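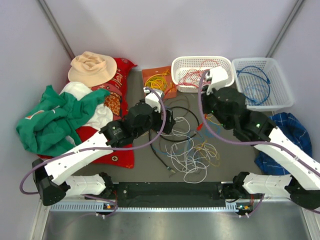
Hetham's old printworks has its first tenants

Well, we did it! Cellach has signed the last of the leases at the former printworks on the east side of Hetham, and I've been grinning since breakfast.

I'm Polyxeni Balaskas and I run lettings at Cellach, so I've walked more people round this building than I care to remember (most of them in the wrong shoes). We bought it when the roof was more of a suggestion, and I'd be lying if I said everyone in our office thought it was a good idea. Now we've got 5 floors of proper workspace, a goods lift that can take a pallet, and windows you can see out of.

The biggest tenant is Jumitz, who are taking 3,000 square metres over the lower 3 floors on a long lease. They came to us wanting half that. Then their property lead, Aisyah Lumbantobing, saw the loading bay and started pacing it out while I was still talking about parking.

"We'd looked at plenty of new sheds out by the ring road and none of them felt like somewhere our people would want to spend a winter," Aisyah told me. "The ceilings here are high, the bus stops outside and there's a decent bakery over the road. That settled it for most of the team."

Shibata has the 1,000 square metres on the fourth floor, which comes with the north light and, I'm sorry to say, the most stairs if the lift's busy. The top floor is going out as small studios on monthly terms, and Christos Stamatopoulos on our team is looking after those. He has a waiting list already but do ring him anyway, as people drop out all the time.

Fit-out starts in February. Yevhen Yatsenko, our project manager, has promised the neighbours no drilling before 8am, and I've promised them I'll hold him to it. The yard gates will stay shut to lorries during the school run as well.

We're also talking to the council about the strip of land behind the bike store. More on that when I'm allowed!

Press enquiries and requests for floor plans: Antigoni Karamanlidis, Cellach press office, Hetham.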